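Minutes of the accounts and sign-in meeting, held on July 16, 2025 in the Plenton office

Present: the support desk, the web group, one person from finance, and two people from the Gurik branch, who joined by telephone. The Murthy branch sent its apologies and a written note, which was read under point 4.

The meeting was opened at ten o'clock. The minutes of the previous meeting were accepted with one correction: the old sign-in page was closed in March, and not in the month before as we had written.
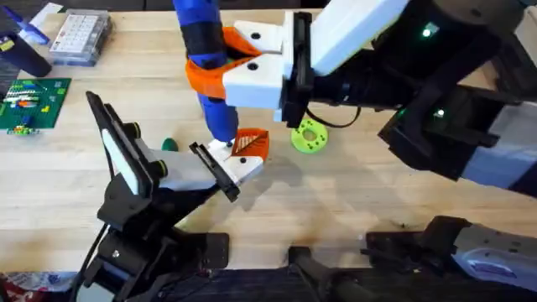 *Reading time: 3 minutes*

## 1. Moving the mailboxes to Hemo

The support desk reported that 2,835 mailboxes have now been moved to Hemo. There are 108 mailboxes left. Most of them are shared addresses, for example the ones for invoices and for job applications, and for these it is not always clear who should approve the move.

It was asked whether the shared addresses could be moved without approval. The web group was against this. When a shared address is moved, all its users are signed out, and if the recovery telephone number is old, the code goes to a person who perhaps does not work with us any more. The meeting agreed that each shared address must first have one named owner.

**Decided:** The support desk will write to the department heads and ask for an owner for every shared address. Addresses without an owner will stay in the old system for the moment.

## 2. Forgotten passwords

The number of calls about forgotten passwords is still high. The support desk explained that many people do not find the link "I cannot sign in", which is placed under the button and written in small grey letters. Some people type the old password again and again until the account is locked, and then they telephone.

The web group can make the link larger and put it above the button. They can also change the message that appears after a wrong password. At present it says only "Error". The meeting preferred this text: "The password is not correct. You can try again or choose a new one."

Finance asked if the account could stay open for more attempts before it is locked. This was discussed for a long time and we did not agree. The limit remains as it is. 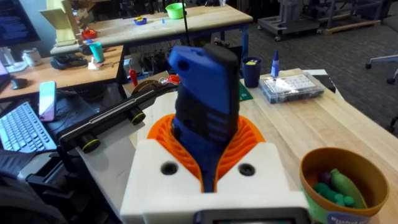
The Gurik branch mentioned a further difficulty with the reset message itself. It arrives in the same mailbox which the person cannot open. For new accounts we already ask for a second address, but for the older ones this field is often empty. It was proposed to show a reminder after sign-in, with the possibility to close it and answer later.

**Decided:** The web group will change the link and the message. The reminder will be tested first with 50 users from different departments.

## 3. Two-step sign-in

The text of the guide was looked at page by page. The following changes were requested:

- Use the word "code" everywhere. Now we have "code", "token" and "PIN" for the same thing.
- Say clearly that the code is valid for a short time only.
- Put the part about changing to a new telephone at the beginning.
- Remove the paragraph about the old sign-in page.

There was also a question about colleagues who do not wish to use their private telephone. The support desk confirmed that they can receive printed codes. These must be collected in person, and the colleague signs for them.
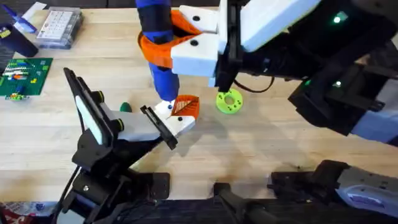
*Two robot arms at a light wooden tabletop, with an orange printed piece held next to a blue cylinder.*

## 4. Note from the Murthy branch

The note was read aloud. The branch asks for three things: a shorter form for new accounts, a list of the persons who may unlock an account, and help in the afternoon hours, when the support desk is often busy.

The first request was accepted. The fields for fax number and second postal address will be taken away. For the second request, the support desk said that such a list exists but is not up to date. It will be corrected and then sent to all branches.

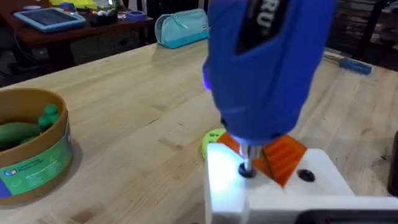
The third request is more difficult. The support desk has the same number of people as last year and cannot promise a quicker answer in the afternoon. Gurik offered to take the calls of Murthy on two afternoons, as a trial, if their staff receive the rights to unlock accounts. The support desk will check if these rights can be given for one branch only.

## 5. Other matters

The web group reminded everybody that passwords must not be sent by e-mail, also not inside the house. It has happened again with a shared calendar account, and the password of this account was changed on the same day.

Finance would like to receive the yearly bill from Hemo divided by department. The support desk will ask for this.

The next meeting will take place in Plenton again. The date will be sent together with the results of the reminder test.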